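Skivano Bedroom Textiles: Data Card

Version date: 2 February 2026
Maintained by: Household Textiles Group, Wernham
Contact: Ingvar Kirkegaard

Summary

Skivano is a collection of 463 recorded episodes of the handling of clothing and small textiles on made and unmade beds. It covers knitwear, bed linen and towels in two homes, Molberg and Huang. Each episode concerns a single item. Knitted pieces are recorded on whatever bedding was in use, including printed covers.
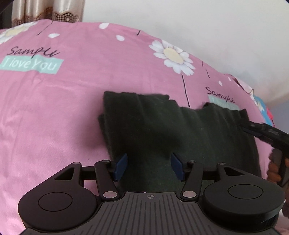

Photo: Skivano project, Wernham

Contents

Episodes are grouped in four folders, by type of item. The knitwear folder includes dark green knitted cloth on pink bedding printed with daisies and lettering. Items were not ironed or brushed before recording, and lint has not been removed from the pictures.

Labels

Each item carries a colour, a fabric type and a state (folded, part folded or crumpled). "Folded" is applied generously and includes uneven bundles. Where the kind of garment cannot be established, the label "knitted, other" is used. 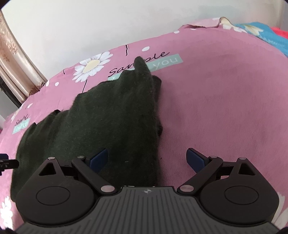 Huang wrote in December that "crumpled" and "part folded" overlap too much for wool, and asked that the two be merged for thick knits. The request is under review. Until it is settled, users should treat the boundary between these labels as approximate.

Known limits

Roughly 4 in ten episodes concern knitwear. Dark fabrics are over-represented, and fitted sheets are absent.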